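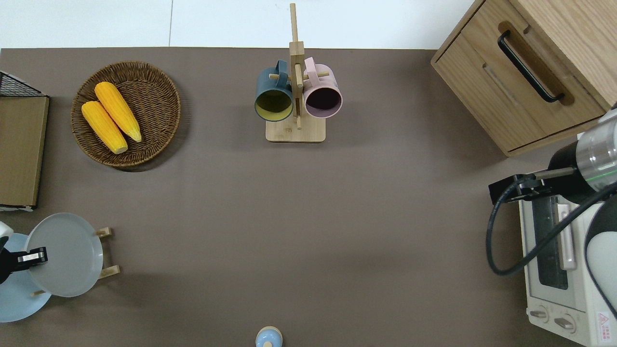
Two ears of corn in a wicker basket.

How to Audit Old Blog Posts Before You Write New Ones

Most business blogs have more pages than anyone reads. When I took over the Zaugg blog in October, it had 307 posts, and 219 of them had brought in no search visits for a full year. You can sort out a blog like that with a spreadsheet and a few free afternoons.

Step 1. Make a list of every post
Export the titles and addresses from your content system. If it has no export option, copy them from the sitemap. Put one post on each row. Add columns for publish date, visits in the past 12 months, links from other sites, and action.

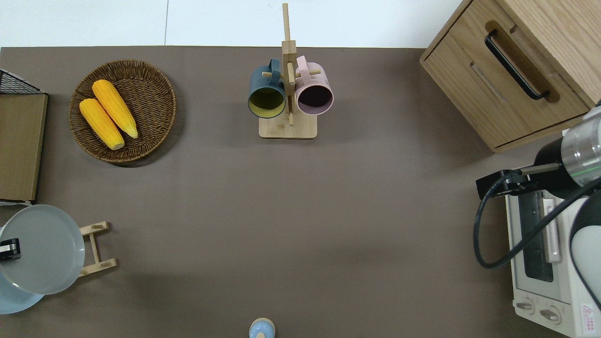 Leave the action column blank for now. It is tempting to start deleting right away, but you need the numbers first.

Step 2. Fill in the numbers
Pull visits from your analytics tool and paste them in by address. Check that addresses with and without a trailing slash are counted as one page. We missed this on the Tusmont site and nearly removed a post that brought in steady sign-ups.

Step 3. Pick one action per post
Use keep, update, merge or remove. Keep anything that gets visits and is still correct. Update posts with old prices, dead links or outdated screenshots. Merge posts that answer the same question. At Damberg we had 13 posts on choosing a newsletter subject line and folded them into 2.
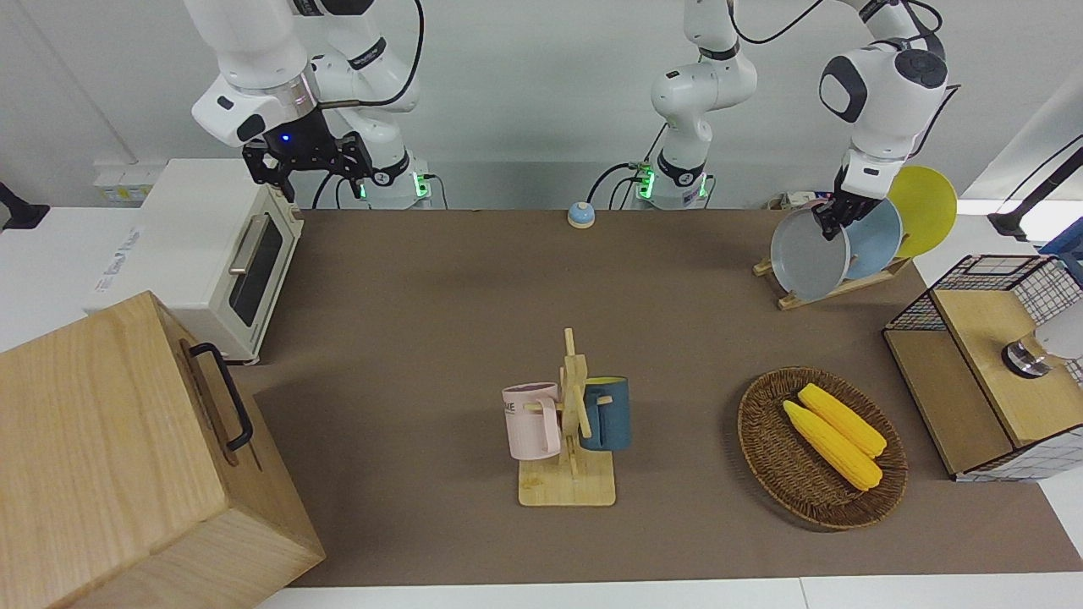

When you merge, choose the address with the most outside links as the one that stays. Move the useful paragraphs over, edit them so they read as one piece, then set a permanent redirect from each of the others.

Step 4. Remove what is left
Old event notices and contest rules can usually go. Save a copy of the text first. Then search your own site for links to the removed pages and fix them.

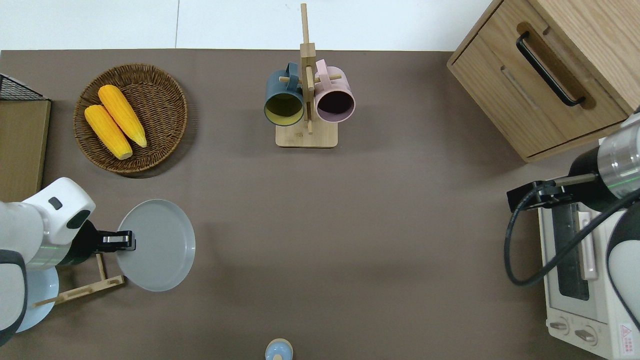
Do the removals in small batches and wait a few weeks between them. If traffic drops, you will know which batch to look at.

Step 5. Write down what you did
Keep the spreadsheet and add the date of each change. Next year's audit will go faster.

Posted by Cyrill Stöckli
Filed under: Content, Blogging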